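Ticket 171 - Tactile gripper kit, left pad reads contact when nothing is touching it
Product: Prerkon two-finger gripper kit with ridged fingertip pads (trial unit)
Customer: Stirkberg, packing trials
Opened by: Naheed Arain
Supplier contact: Eusebio Montoya, Travix support
Status: Open, waiting on supplier
Priority: Medium

Naheed Arain, Aug 27, 2024, 09:14
We are two weeks into the trial and I can't recommend the kit as it stands. The left pad reports contact with the gripper open and well clear of everything. It comes and goes. The arm then thinks it has hold of something and carries on with the next move. The sales sheet says "no tuning needed after fitting". We have zeroed it 12 times since Friday and I'd call that tuning.

Firmware is the version it shipped with. Nothing has been altered on the arm side.

Eusebio Montoya, 10:02
Hi Naheed, sorry to hear this. False contact on one pad is nearly always down to the zero being taken while the finger is still settling. Please open the gripper fully, wait a minute, zero both pads and run the self-test. Could you send the log and a photo of the fingers as fitted?

Naheed Arain, 11:37
Done as asked. Self-test passed on both pads. The false contact came back on the left one before I had closed the laptop, so I'm not sure what the self-test is testing.

Log attached. The baseline on the left pad sits where it should, jumps to 82, stays there for a bit and drops back. The right pad is flat throughout. Photo from the bench camera below.
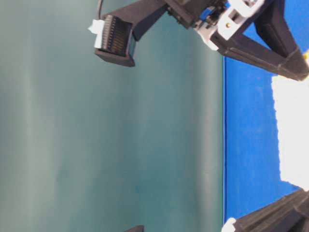

Fingers as fitted, pad and cable at top, second finger lower right.

Mỹ Tăng (Stirkberg, controls), 11:55
Adding myself. Look at the thin cable coming off the top of the pad. I can't see from that angle how it is held further up, and the fitting guide doesn't say how it should be held either. It has one drawing of the finger and the cable isn't on it. If the reading changes when the cable moves then zeroing is a waste of everyone's morning.

Also, are the small white clips on the fingers meant to stay on in use? The guide calls them "retainers" on one page and "transit clips" on another.

Eusebio Montoya, 13:20
Thanks both. The clips stay on. "Transit clips" is from an older guide and I'll ask for it to be corrected.

On the cable, we haven't had reports of movement affecting the reading. I would suggest moving to the September firmware when it is released, which has better filtering on the baseline.

Naheed Arain, 13:41
Filtering would hide it. I don't want a pad that is wrong more smoothly - I want to know why it jumps. We bought into this trial for light contact on soft items, and if you filter hard enough to lose a jump to 82 you'll lose the light touches as well.

Mỹ Tăng, 15:08
Tests done this afternoon, arm powered, gripper open, nothing in reach of the pads:

1. Arm still, cable untouched. No false contact.
2. Arm still, cable moved gently by hand near the pad. No change.
3. Arm still, cable moved by hand at the wrist end. Left pad jumps, every time.
4. Wrist turned slowly through its normal range, hands off. Left pad jumps near one end of travel.
5. Left and right cables swapped at the wrist. The fault stays with the left cable and pad.

So it isn't the input on the board. My money is on the plug at the wrist end of that cable, or the crimp behind it. I haven't opened the plug as the trial terms say we mustn't.

Eusebio Montoya, 16:26
That is very clear, thank you. I agree it points to the cable assembly. I'll send a replacement pad with cable, and have passed your results to Jitendra Sengar in our hardware team. Please leave the plug closed and return the old part in the same box.

Naheed Arain, 16:40
Fine. Two things before I'd close this. I want the wrist-turn test repeated on the new part for a full shift, and I want a written cable route added to the guide. Isabelle Cloutier is deciding between this and the Grimshaw kit, and at the moment I can only tell her that the pads work when the wrist doesn't turn.

Trial clock to be paused until the part arrives, please confirm.

Eusebio Montoya, 16:52
Confirmed, paused from today. Cable route request logged with Jitendra. I'll post the tracking number on this ticket.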